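Brulton Live-Work Bench Unit
Supplied by Justo. Page revised 1/31/24
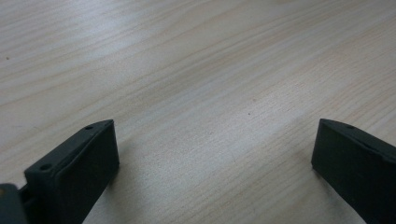

Brulton is a fitted bench and storage unit for people who make things in the place where they sleep. Architects have been rediscovering the live-work home about once a decade, and each time they draw a lovely big studio with north light and forget where the tools go. We sell to the people who move in afterwards. Most of them have been working at a table like any other, pale wood with a long streaky grain and a bright patch where the light lands, and it has done the job well enough. If yours does too, keep it and save your money.

What you are paying for is a worktop that fixes to the wall, a run of drawers under it, and a folding screen that shuts the lot away. The top is 80 cm deep. It stands 810 mm off the floor, a bit higher than a dining table and a bit lower than a kitchen counter, and you should try that height before ordering. Plenty of people find it wrong for sewing.

About the claims

The old workshop houses get quoted a lot in brochures for new flats. We are wary of this. Those buildings had tall windows, strong floors and neighbours in the same trade. A new flat sold as "maker ready" usually has a laminate floor, a thin party wall and a lease that bans machinery. A bench will not change any of that. Read the lease first, and ask the landlord in writing what counts as noise.

We also don't say the unit will make you more productive. Our designer, Sandro Fabbri, took that line out of the draft himself.

Versions

Aser: one drawer stack, screen in plain board. Fits a wall of two metres or more.
Mabula: two drawer stacks, screen with a pinboard face, cable slot along the back. Needs three metres.

Both come flat. Allow roughly 30 kg for the heaviest part, and get a second person for the stairs.

Fixing

The wall rail takes 8 screws, supplied. They are meant for brick or block. On stud walls you must find the studs, and in many recent conversions they are not where the drawings say. We will not send a fitter to a wall we haven't seen photographs of.

What it isn't good for

Heavy presses, lathes, kilns, or anything that needs its own power supply. Wet clay is possible with a board on top, though the drawers will not thank you. The screen hides a mess and does very little for sound.

Delivery and returns

Orders placed now go out in March. Unfixed units can come back within 30 days, in the original boxes, and you pay the carriage. Once the rail has been screwed to a wall we can't take it back.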